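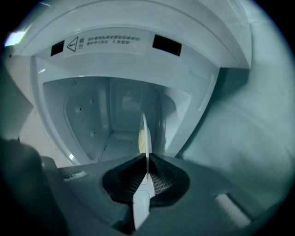 Mar 7, 2024

**Budgeting for the Second Year**

The purchase order is usually the easiest part of an automation project to write. It names a supplier, a quantity, a price, and a delivery address. The costs that decide whether the equipment is used tend to appear elsewhere, in the facilities account, the training account, and the overtime line of a department that did not ask for a robot.

Pralport, a contract services company with laundry and light kitchen operations at several residential sites, began planning its equipment program last September. Its operations office was asked to prepare a budget for household-scale automation: machines able to load and empty a washer, clear a plate, and wipe down a table. The office was given one planning cycle and a fixed ceiling, and was told that no permanent positions would be added.

The first draft of the plan was built around a single large purchase. It was withdrawn after an internal review found that no money had been set aside for the period between delivery and useful work. In that period, staff must show the equipment how each task is done, repeat the task in different rooms, and record the results. The revised plan treats this work as an expense in its own right, with its own hours and its own floor space.

**What the quotations showed**

Pralport invited quotations for hand-held grippers from two suppliers, Cosmont and Ambrose. Cosmont quoted $2,779 per unit, with mounting hardware included and calibration billed separately. Ambrose quoted $3,322 per unit, with calibration and one replacement set of fingers included. On unit price alone, Cosmont was the clear choice. Once calibration visits were added for a full year, the difference became small enough that delivery terms carried more weight than price.

The office now requires every quotation to be restated on the same form before it is compared. The form asks for the unit price, the cost of wearing parts, the cost of calibration, the length of the warranty, and the time needed to obtain a spare. Suppliers were slow to complete the last item. Two rounds of letters were needed before both returned a figure that the office considered firm.

**Rooms, power, and furniture**

The plan sets aside a separate allowance for the rooms in which tasks are practiced. Appliances of the kind used at the sites must be bought or borrowed, and they must be placed at the heights and distances that staff will meet in daily work. A front-loading washer needs clearance for its door. Tables and chairs have to be moved often, and someone has to be paid to move them.

Electrical supply was underestimated in the first draft. Chargers, computers, and appliances were listed under different departments, so their combined load did not appear on any single page. The revised plan places them together and includes an inspection before any new equipment is connected. 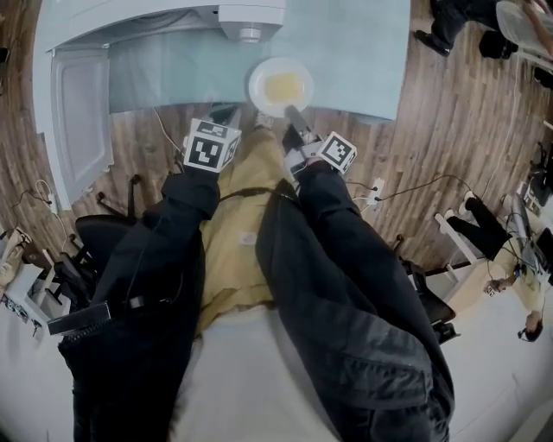
**Should a small organization buy its equipment outright or lease it?**

Leasing is usually the safer course for the first year, when the tasks are still being chosen and the number of units needed is uncertain. Purchase becomes reasonable once the same equipment has been in regular use for two budget quarters and the supplier has shown that it can deliver spare parts on time.

**Staff hours**

Labor is the largest entry in the revised budget. Pralport has approved nearly 2,000 hours of practice and recording time for the first phase, divided between laundry and kitchen tasks. The hours are charged to the project and are not absorbed by the sites. Site managers had made this a condition of their support, and the finance office accepted it after one meeting.

Ganach, a planning firm retained to review the figures, recommended that 49 of those hours be reserved for retraining after any change in hardware. It also advised that soft goods and tableware be budgeted as supplies, with regular replacement, and that storage for them be arranged before the first delivery.

The revised plan was approved with one amendment. Payment for the second group of units will be released only after the first group has completed its phase and the operations office has filed a written account of repairs, idle time, and hours used. Quotations for that second group will be requested in September, on the same form.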